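The Reltik Season

I joined the robotics club because of the snacks. I'm telling you that up front so you don't get the wrong idea about me. There was a flyer by the water fountain with a picture of a granola bar on it, and under the granola bar it said "build things," and I thought, well, I can stand near people who build things.

By April I was the only one who knew how to get Reltik to let go.

Reltik was our hand-held. Every team in the Livetance gets the same basic kit, a gripper you carry around and do chores with while it watches, and then your code has to learn the chore from what your hand did. So you spend the first half of the season being a person who picks up cups. Cup, table. Cup, shelf. Cup, other shelf (big day!). We had to turn in 94 good demonstrations for the cup task alone, and "good" meant no dropping, no bumping, and no saying a swear word when you bumped, though I think that last rule was our coach's own.

The trouble was I have a weird way of picking things up. I come at them from the side, like I'm sneaking. My mother has mentioned it. I never thought of it as a problem until we trained the first version on my demos and put it on the arm, and the arm came sliding around the side of the cup like it was going to steal it.

Everybody laughed so hard that our captain had to go sit in the hallway. The arm got the cup, though. It got the cup four times in a row, and then on the next one it pinched down and would not open. We tried restarting it. We tried asking nicely. I finally tapped the side of the cup with one knuckle, the way I do when I've set something down and I'm making sure it's steady, and the fingers opened up.

I had been tapping every single cup and I'd had no idea. It was in all my demos! Reltik thought the tap was part of the job.

So that was the big fight of the season. Half the team wanted to throw out my demos and start clean with somebody who picked things up like a normal human being, and the other half said we had three weeks left and a sneaky arm was better than no arm. I didn't vote. I ate a granola bar and looked at the floor and felt about as tall as the granola bar.

They kept my demos. I'd love to say it was because they believed in me, but I think it was the three weeks.

The practice round was at the Echeverri building, and I'd never seen so many teams working in one room. People had backpacks on and headsets on and were off in their own corners with their faces to the wall, doing their one little task again and again and again. I got a stomachache just walking in. My partner had the marker card, and the thing with the card is you both have to hold still while the grippers figure out where they are, and I am not a person who holds still.

"Breathe," said my partner.

"I'm breathing."

"You're breathing on the card."

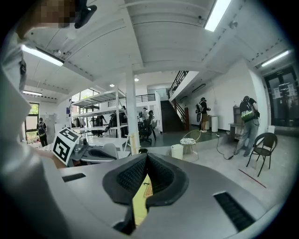

Famance said over the headset that you could always tell which of us had taught which robot, and that they'd heard ours was the polite one, the one that knocked. Famance was the team to beat. They'd won the year before and the year before that, and they had matching jackets, and their gripper demos were so smooth that I'd watched one of them start to finish on my phone in bed like it was a movie. The channel was supposed to be for calling out marker checks. I guess you can say whatever you want on it when you have a jacket.

"Knocked," I said to my partner, with my thumb off the button.

"It's kind of a compliment," said my partner.

"It's kind of not."

But I kept thinking about it. All through the morning I did my cups, from the side, with my tap at the end, and each time I tapped I heard it. The one that knocks. And somewhere past cup thirty I stopped being embarrassed and started getting interested. Why did I tap? What was I checking for? I paid attention on the next one, really slow, and I noticed that if the cup was too close to the edge, it wobbled under my knuckle, and then I'd scoot it in a little. I didn't decide to. I just scooted it.

I told my partner to watch. I put a cup down badly, right on the lip of the shelf, and tapped, and scooted.

"Do that again," said my partner, and got out the notebook.

We did it 52 times before they turned off the lights on us. Bad cup, tap, scoot. Bad cup, tap, scoot. My wrist was killing me and I'd missed lunch (me! missing food!) and I had a blister in the spot where your thumb goes, and I was happier than I'd been all year. On the bus we argued about whether to give the scoot its own label, and I was one of the ones arguing, which was new.

The final was in a gym that smelled like floor wax. I'm not going to drag it out: we came in second. Famance's arm was beautiful. It went down to the cup like a swan and up to the shelf like a swan, and the crowd made a noise. Ours came sneaking in from the side and there was some giggling.

But on the last round the judges tilted the shelf. Just a hair, you couldn't see it from the bleachers. Famance's arm set its cup down, perfect, and backed away, perfect, and the cup thought about it for a second and went over the edge. You should have heard the gym.

Then it was us. Reltik's fingers put the cup down. They let go. And the arm, which doesn't have a knuckle, which we had never once told to do anything of the kind, reached back with the side of one finger and went tap.

The cup wobbled.

Scoot.

My partner grabbed my arm so hard it left a mark. We were too far behind on speed for it to win us anything — over a minute behind, sneaking takes time — but it stayed up there, that cup. It stayed up while they read the scores and gave out the trophy and stacked the folding chairs.

One of the Famance people came and found me by the snack table after. The jacket is even nicer up close. They wanted to know how we'd coded the knock, and I had my mouth full, so I picked up an empty cup, set it down by the edge of the table, and showed them.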